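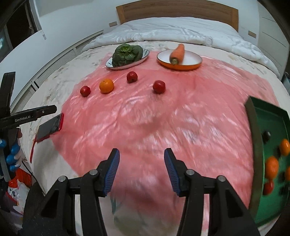 Lunch on the bed: greens, a carrot, fruit, and a sheet of pink plastic underneath.

I was raised to believe that a bed is for sleeping and a table is for eating, and that a person who mixes them up will be visited by ants. I held this view for decades. I now hold it only in company.

Consider the dining table. Mine is a Hokstead, bought in a weak moment and assembled over 2 evenings, and it has been eaten at perhaps nine times. The rest of its life it has spent supporting mail. When I want to put down a plate I have to move the mail to a chair, and when I want to sit down I have to move it back. The bed asks none of this. It is large and flat, and it's the one surface in a small apartment that gets cleared every single night whether you feel like it or not.

The objection is always crumbs. I take crumbs seriously. I have slept on toast. But the answer has been sitting in the kitchen drawer all along, and it is a sheet of plastic. Spread it wide, wider than seems dignified, and let it wrinkle. Wrinkles are good. An orange on a smooth tabletop will head for the floor the moment you look away, while an orange on crinkled plastic tends to stay and think things over. Pink is my preference, as it makes the whole business look like a party someone meant to have.

Then there is the matter of dishes, on which the bedside people and I part ways. The bedside people own trays with little folding legs. I had one, a Bellini, and it stood on a mattress the way a deer stands on ice. A plain tray with a rim is a better bet, and it should carry fruit, which forgives tilting. Soup does not forgive tilting. Soup belongs to the table, and I will clear the mail for soup.

Plates should be real plates. I see no reason a head of greens should get the oval one with the stripes only when there are guests. And they needn't match. A striped white plate next to one with an orange underside is a perfectly good table setting, or would be if there were a table.

My sister-in-law, who owns a Brolla duvet cover in a shade called Oat, says this is how civilizations end. She may be right. She also eats standing at the sink, over the sink, out of the pan, in a house with 2 dining rooms. I have asked her which of us is sitting down.

I'll admit the system has limits. Anything with a sauce is a gamble. The phone ends up on the bed too, and so do the bag from the store and whatever stuffed creature lives there full time, and before long lunch is sharing its quarters with everything you own. Folding up the plastic afterward takes a steady hand and a clear route to the trash. Last June I lacked the route, and some 19 grapes went under the dresser. I believe I have found most of them.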